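Re: [laundry-care] Cold wash claims, again

Noémie Le Goff wrote:
> Trelum says the new liquid cleans as well cold as the
> old one did at 48 degrees. I've done 4 loads and I'm
> sold. Towels, gym stuff, the lot. Anyone else?

Four loads isn't much to go on, Noémie. Were any of them split, half cold and half warm, same dirt? I ask because we had this same talk over the Riviere powder, and it went quiet once people's towels started to smell.

"Cleans as well" on what? Tea and grass are easy. Skin oil is the hard one, and it builds up slowly — you won't catch it in a month. My pillowcases looked fine until July, then I held one next to a new one.

I'd also want to know how full the drum was. The label says 7 pounds, and I don't know anyone who runs a load that small.
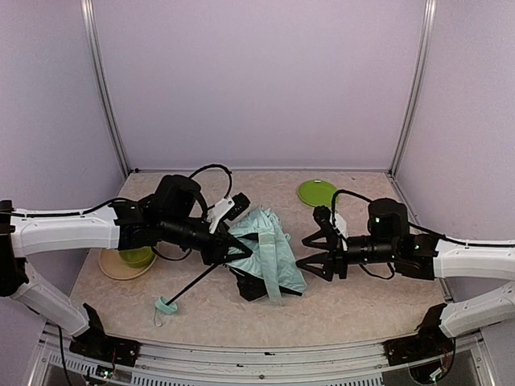
Bastian still has the Arkex strips, the ones with the greasy stain baked in. If he'll mail me 2 I'll run one cold and one warm with your Trelum and post both results, good or bad. Until then I'm keeping the dial where it is.

Has anyone tried it in hard water?

Last updated: July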